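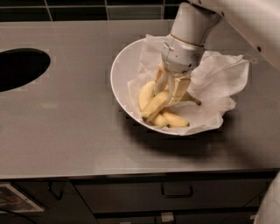 Bananas in a white bowl on a steel countertop.

Bring back the fruit bowl
By Rima Boutros
Monday, February 23, 2026

My grandmother kept fruit on the table the way other people keep a lamp there. It was the first thing you saw when you came in and you were expected to take something before you sat down. I have been thinking about her bowl a lot this winter, after a month of going in and out of other people's kitchens (I help my cousin measure for cabinets, which is a wonderful job if you are nosy), and I have come to a firm opinion: we put our fruit away, and we should take it back out!

Look at how kitchens get planned now. There is a drawer for the spices, a garage for the toaster, a tall pull-out for the cans. Everything slides shut. The apples go in the bottom of the fridge behind a panel you can't see through, and that is where I find them when people open up to show me the shelf depth, soft on one side, next to a lemon that has turned to wood. These are people who like fruit. They paid good money for it. They just never see it, and at four in the afternoon what they do see is the box of crackers.

I tried this on myself first. Last May I moved everything that could stand it out of the fridge and into one wide bowl by the stove, then had to move it again, this time away from the stove. Bananas, oranges, pears, a couple of avocados when they were cheap. I eat so much more fruit now that it's almost silly. My neighbor Ziad Harb comes by for the mail key and leaves with a pear. My son, who used to tell me we had no food in the house, peels an orange standing up while he tells me about his day, and I would pay a lot for those few minutes.

Now, I know the argument against. Dima Majali, whose kitchen in Trestoten is the calmest room I have ever stood in, told me that a bowl on the counter is clutter, plain and simple, and that it brings fruit flies. She's right about the flies in August! You have to wash the bowl and you have to be strict about the peach at the bottom. But I don't agree about clutter. Clutter is the stuff you stop noticing, like the charger for a phone you gave away, and a bowl of fruit changes every day. The green goes out of the bananas, the pears give a little at the neck, somebody takes the last plum and there's a gap. It keeps a kind of time.

There is a money side too, and I think it gets skipped. When bananas sit out where everyone passes them, you notice the day they start to spot, and you can make pancakes that night or peel them for the freezer. When they are hidden you find out a week later by the smell. I don't keep accounts on this, but I carry a lot less to the compost than I used to.

And please don't go shopping for a special bowl. I have seen wire towers, hammocks, little chrome hooks for hanging bananas, and they're fine if you enjoy them, but Rawan Qaisi down the street uses the bottom half of an old salad spinner and her kids empty it by Thursday. Wide and shallow is best, so the fruit on the bottom isn't carrying the rest. Leave the berries and grapes in the fridge where they belong. Keep the bananas to one side if you want your avocados to hold until the weekend.

I'd love to see bowls come back in offices, too, and in waiting rooms, and at the tire place where I spent most of last Saturday looking at a vending machine. I did ask the man at the desk about it. He said he'd think it over, and he took one of my clementines.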